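Robot Learning Practicum
Notes for Unit 5: Where the examples come from

Read these before lab. They are not a substitute for the Chaudhary chapter, which you should also read, with a pencil, and with some suspicion.

The usual story about learning from demonstration goes like this. A person drives the arm through a task many times. The motions and the camera views get saved. A model is fit to the saved data, and afterward the arm does the task alone. Every step of that story hides a choice, and most of the choices are made by whoever happens to be holding the controls. This unit is about those choices. The model gets one paragraph near the end, and I think that is a fair share.

1. What is a demonstration a demonstration of?

Suppose the task is written down as "push the blocks together." One operator sweeps from the left. Another works from the far side and pulls things in a piece at a time. Both reach a cluster and both recordings get the same label. If you train on the two together, you may get an arm that starts one way, drifts toward the other, and stops in between. Papers call this multimodality and spend a lot of pages on models that can handle it. Before you reach for one of those, ask whether the operators were ever told what you wanted. In my experience they usually got one sentence and a login.

The instruction is part of the data. If it was vague, the data is vague, and a bigger network will fit the vagueness very well.

2. The tabletop setup

Tabletop pushing is popular for good reasons. The objects are cheap, the resets are quick, and the end effector can be a plain rod, so grasping drops out of the problem. It is also popular because it makes good figures. Keep both reasons in mind.

A reset is a human act. Somebody puts the blocks back, and people are bad at being random. They put things near the middle. They leave the star where the last star was. They avoid starts that look annoying. By the end of a long session your "random" starting positions may cover a small patch of the board, and the held-out test starts, laid out by the same tired person, will cover the same patch. The test score then looks wonderful. 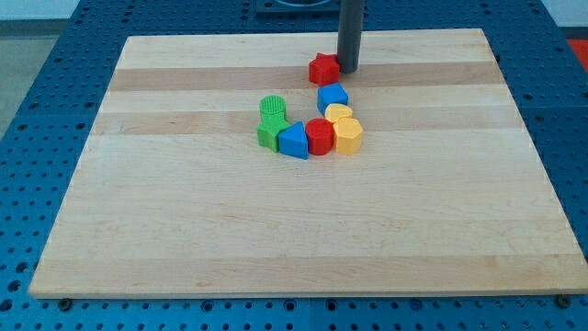 Nisreen Kassab objected to this section when the notes went around in June. Her point, given here at the length she gave it, was that I make careless resets sound like a moral failing. She said that people who have to place blocks by hand for hours will always fall into habits, that scolding them changes nothing, and that the fix is a printed list of starting layouts which the operator follows without thinking. She added that most labs could do this in an afternoon and don't, since the list makes the results look worse.

I accept nearly all of that. My one reservation is that a list only moves the habit to whoever wrote the list. Draw the layouts with a script, save the seed, and look at a plot of the starts before you collect anything.

3. Look hard at contact

Blocks that touch are a different problem from blocks that stand apart. Push a cylinder by itself and it slides or turns in ways you can more or less guess. Push a cylinder that rests against a hexagon, and the force goes somewhere else. A star has points that catch on its neighbors. A cross has inside corners. None of this shows up in a table that gives one success number per task.

Look at any still of eight shape-sorter blocks bunched up near a rod, and try to say which block the operator meant to move. You can't, and neither can the model from a single view. Yet a lot of pipelines ask it to do just that, with intent filled in later by someone watching the recording and typing a sentence. Those sentences are guesses made with the ending already known. "Move the blue cube toward the red star" may be typed for a push that was aimed at something else and missed. Relabeling of this kind can be useful and I don't forbid it. I do ask that you stop calling the result an instruction.

4. A case for discussion: Brinness

The Brinness set is the one we use in lab. It was collected by 24 operators. Before you quote that number as a sign of variety, open the log. Five of them recorded most of the sessions. The rest did a short warm-up and left. The write-up reports a single average over everyone.

Then look at what was thrown out. The filtering script drops any episode marked "bad," and the marking was done by the operators themselves. No rule was written down. I went through a batch of the dropped episodes and found 19 in which the arm lost a block, went back, and finished the job. I would call those the best episodes in the set. They show recovery, and recovery is what a trained arm needs on its first small mistake. The clean episodes never show it.

The Skollcombe group kept everything and weighted it later. That costs more storage and makes for an uglier report. I prefer it anyway. You can't reweight what you deleted.

5. The model

Use whatever the lab machine has installed. If your result depends on swapping one recent architecture for another, go back to section 1.

6. Lab work

Work in pairs. One drives, one keeps the log, and you trade halfway through.

Write your instruction to the operator before you touch the arm. Full sentences, including what counts as done and what to do if a block falls off the board.

Generate your starting layouts with the script in the Ravari folder. Change the seed. Last term three pairs handed in identical plots.

Save every episode, including the embarrassing ones. Add a reason code if you would have dropped it.

Swap sets with another pair. Without talking to them, label what you think each push was for. Compare your labels with their log and report how often you agree, separately for blocks in contact and blocks standing apart.

Hand in the instruction, the plot of starts, the log, and one page on what your data can't support. I read the one page first. A page that says the data has no real limits will be returned for a second try.

Reading for Unit 6: Chaudhary, the section on evaluation. Skip the preface.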